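Divided Storage Tray: Frequently Asked Questions

What surface should the Dovitz tray stand on?
A flat, smooth one. Wipe the tabletop and place the tray so that its base rests level. Grit under a corner will make it rock.
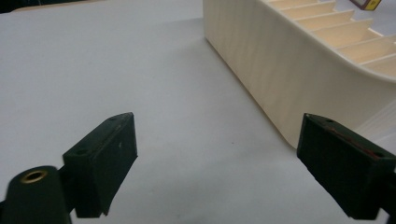 How are small boxes stored in the slots?
Slide the box in on its narrow edge, parallel to the dividers. Slim seasoning cartons are the usual case — measure yours first, as cartons over 140 mm tall may tip when the tray is moved.
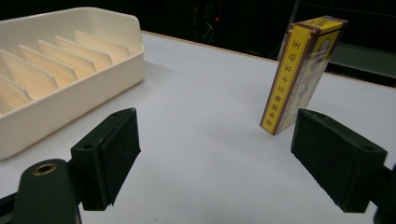 Cartons that are too thick for a slot should be kept beside the tray. Do not force them, as this bends the dividers out of line.

Can the tray be washed?
Yes, by hand, in warm water with mild soap. Dry the slots fully before refilling.

Does it fit the Plernia drawer?
Only the 236 mm version. The larger Rastivitz drawer takes either size.

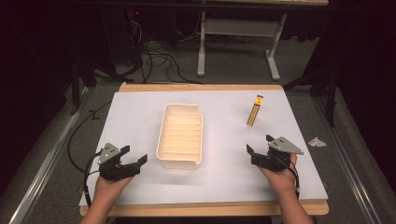 Cream tray with a yellow box standing next to it.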